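Verification of Shared Footage -- Members' Forum
Thread: Undia flood clip, is the attribution settled?

Northgate_Desk
Members will be aware that a short clip said to show the flooding at Flellton has been circulating since 08/11/2025. The version most people have seen carries the Undia watermark in the lower corner. I should be grateful for views on whether the attribution to Flellton can be regarded as settled. My own position is that it cannot. The bridge in the opening seconds has a single footway, and the bridge at Flellton has one on each side.
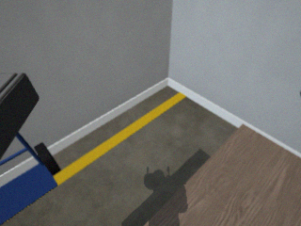
The second half of the clip may well be from the town, as the shop sign for Bùi can be read and there is a branch of that name on the high street. I would ask that members do not repost the clip in full while this is under discussion.

quillfeather
I am obliged to the previous poster but must disagree on the bridge. The second footway was closed off with boards last January and would not be seen from the north bank. The council notice about it is still on the parish website.

Northgate_Desk
Thank you. I had not seen the notice and have now read it. It refers to the road bridge. The clip, in my view, shows the older crossing by the mill, so the question remains open.

m_archive_04
For the record, the earliest copy I have been able to find was posted on Wuver, without a watermark, and had received 300 views when I saved it. The Undia copy came later and is cropped on the left. 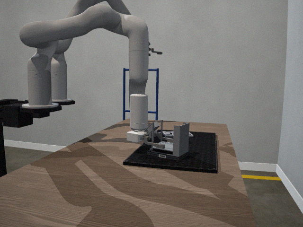 The crop removes a road sign. The sign is too soft to read in full but the final letters are not those of Flellton or of any village on that road. I have placed both copies in the shared folder, named by time of posting.

harrowgate
With respect, a sign that cannot be read should not be given weight in either direction. The guidance pinned at the head of this board is quite clear on partial text. Could m_archive_04 state which letters are relied upon?

m_archive_04
The last two appear to be "by". I accept the point on the guidance and will mark the entry as unconfirmed.

quillfeather
A further matter. The caption on the Undia copy states that 1,000 homes were without power. The network operator's notice for that evening gives 80. The larger figure seems to have been taken from a different storm, and it has been repeated on at least two local pages without any source. 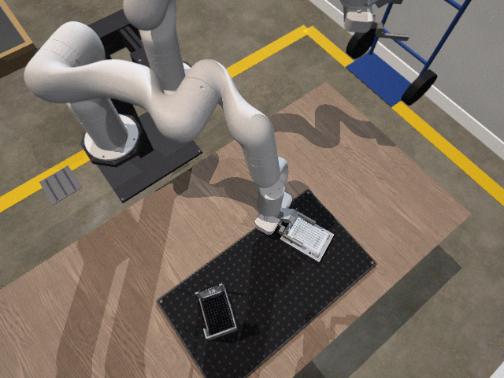
Two robot arms, one holding a white tray over a black perforated mat.

Northgate_Desk
I agree that the figure is wrong and should be corrected at once, whatever is decided on the location. A wrong caption does not of itself make the footage false -- the two should be entered separately in the log. I have written to Undia asking for the name of the supplier and the time of filming.

harrowgate
I would go further. Where a caption has been shown to be wrong on a plain matter of fact, the clip should be listed as misleading until the publisher replies. 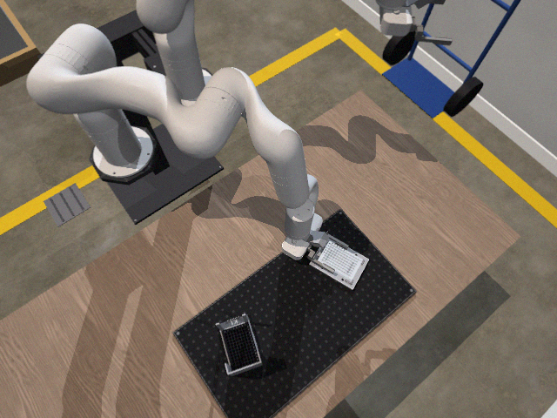
Residents were making decisions about travel on the strength of it, and a listing of "open" does little for them. I recognise that others prefer to wait.

Northgate_Desk
The board's practice has been to wait for two sources. I see no ground for departing from it in this case. The entry will read "location unconfirmed, caption incorrect" and will be looked at again when Undia responds.

quillfeather
Content with that wording. I shall walk down to the mill crossing at the weekend and take pictures from both banks.

harrowgate
I remain of the other view but will not press it.

14 replies | 6 shares

Recent threads
Hailstones picture: same image, three counties
How to log a clip with no sound
Reading shadows for time of day
Wuver: saving posts before they are removed
Partial text on signs (pinned guidance)

Contact the moderators | Copyright of posts remains with their authors | Back to top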